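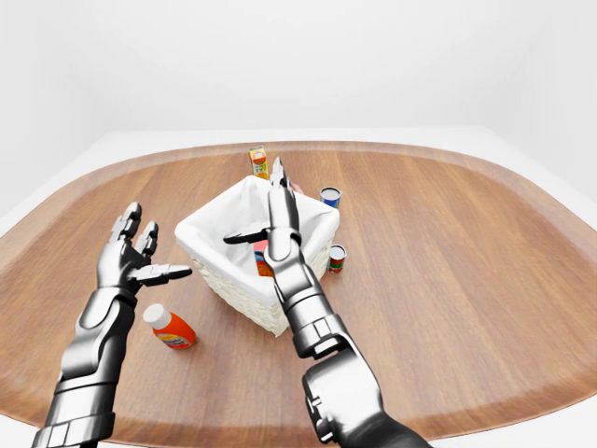 A lined wicker basket on an oval table

Effective population size

From Notano, the open reference

In population genetics, the effective population size, written N_e, is the size of an idealised population that would lose genetic variation, or build up inbreeding, at the same rate as the population being studied. It is usually smaller than the census size N, the plain count of individuals. The quantity appears in most formulas that describe random change in gene frequencies.

Contents
1 Idealised population
2 Definitions
3 Causes of departure from the census size
3.1 Unequal numbers of males and females
3.2 Variation in family size
3.3 Changes in population size
4 Estimation
5 Use in conservation
6 See also

Idealised population

The reference case is a population of N diploid individuals with separate generations and constant size. Each new generation is formed by drawing 2N gene copies at random, with replacement, from the copies present in the generation before. There is no selection, mutation or migration.

Suppose a gene has two forms, A and a, and that A has frequency p. The number of copies of A in the next generation then follows a binomial distribution with 2N trials and success probability p. The expected frequency is unchanged, and the variance of the new frequency is

p(1 − p) / (2N)

The expected heterozygosity falls by a factor of 1 − 1/(2N) in each generation. After t generations it is

H_t = H_0 (1 − 1/(2N))^t

where H_0 is the starting value. For large N the time needed for heterozygosity to halve is close to 2N ln 2 generations.

Definitions

A real population departs from the reference case in several ways, and more than one quantity can be used to match the two.

Variance effective size. The value of N_e for which p(1 − p)/(2N_e) equals the variance of the change in gene frequency over one generation.

Inbreeding effective size. The value of N_e for which 1/(2N_e) equals the chance that two gene copies joined in one individual come from the same copy in the relevant earlier generation. In species with separate sexes the earlier generation is that of the grandparents.

Eigenvalue effective size. The value obtained from the largest non-unit eigenvalue of the transition matrix for gene frequency, which sets the long-term rate of loss of variation.

The three agree in the reference case. They can differ widely in a population that is growing or shrinking. The inbreeding size depends mainly on the number of parents, while the variance size depends mainly on the number of offspring.

Causes of departure from the census size

Unequal numbers of males and females

If N_m males and N_f females breed, and mating is otherwise random, then

N_e = 4 N_m N_f / (N_m + N_f)

With 100 breeding males and 100 breeding females the formula gives 200, the same as the total number of breeders. If the same total is made up of seven males and 193 females, the result is just over 27. Half of all gene copies in the offspring must come through the fathers, so the rarer sex limits the result.

Variation in family size

Let k be the number of gametes an individual contributes to the next generation, and let V_k be its variance. For a population of constant size, in which the mean of k is 2, a common approximation is

N_e = (4N − 2) / (V_k + 2)

Under random sampling V_k is close to 2 and N_e is close to N. If a few individuals produce most of the young, V_k is large and N_e falls. If every individual contributes exactly two gametes, V_k is zero and N_e is close to 2N. Managed breeding schemes make use of this by evening out family sizes.
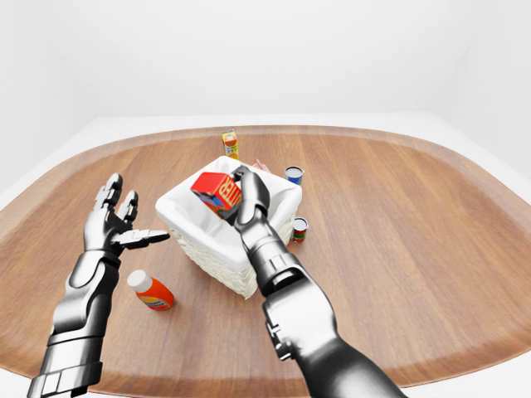 Changes in population size

When the size varies over t generations, the long-term effective size is approximately the harmonic mean of the sizes in each generation:

1/N_e = (1/t) (1/N_1 + 1/N_2 + … + 1/N_t)

The harmonic mean is pulled towards its smallest terms. Three generations of sizes 400, 100 and 400 have a harmonic mean of 200, although their arithmetic mean is 300. The approximation holds well when none of the sizes is very small.

Estimation

Family records allow N_e to be calculated from the rise in mean inbreeding per generation. Where no records exist, genetic samples are used.

The temporal method compares gene frequencies in samples taken t generations apart. If F is the standardised variance of the change, and S_0 and S_t are the numbers of diploid individuals sampled, one form of the estimator is

N_e = t / (2[F − 1/(2S_0) − 1/(2S_t)])

Small samples can make the bracket negative, in which case the estimate is reported as infinite.

The linkage method needs only one sample. In a small population, genes on different chromosomes show chance associations, and the mean squared correlation between them is near 1/(3N_e) under random mating once sampling error has been removed. Migration and overlapping generations both bias the result.

Use in conservation

The ratio N_e/N is used to judge how far a count overstates the genetic size of a population. Target values depend on the species and the time span considered, and a single threshold is seldom suitable for all cases.

See also

Coalescent theory
Genetic drift
Inbreeding coefficient
Population bottleneck

This page was last edited on Monday, December 17, 2018.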